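**Skencombe, April**

I'm Biljana Spahić, I taught third grade for years, and I'm so happy to tell you that my fraction game, Zollum, is finally ready for your classroom!

Zollum is a printable board game for grades three to five. Kids draw a fraction card, find its match on the number line, and race a partner to the next whole number (mine get loud, so warn the teacher next door). You get 53 cards, two boards, a student handout with worked steps, and an answer key I checked twice.
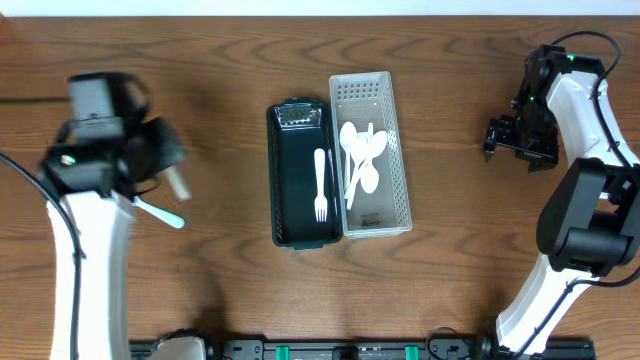
*Two small containers side by side on a wooden tabletop.*

I tried early versions with my own class, and then Adom Antwi and Jingyi Xia ran it with theirs. Over 926 students have played it so far. Jingyi told me, "My kids asked for it during indoor recess, and I did not see that coming with equivalent fractions." Adom wanted harder cards, so there's a challenge deck now too – mixed numbers and all. 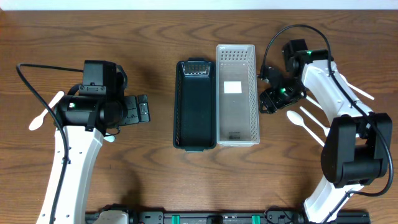

*The tabletop again, with both containers near the center.*

A full round takes one math block, or you can stop at the first whole number and call it a warm-up. Zollum comes as a download from Ernberg, my publisher, and the handout is also available in large print. For a sample set or a chat, ask for Stavros Georgiev in the Ernberg press office.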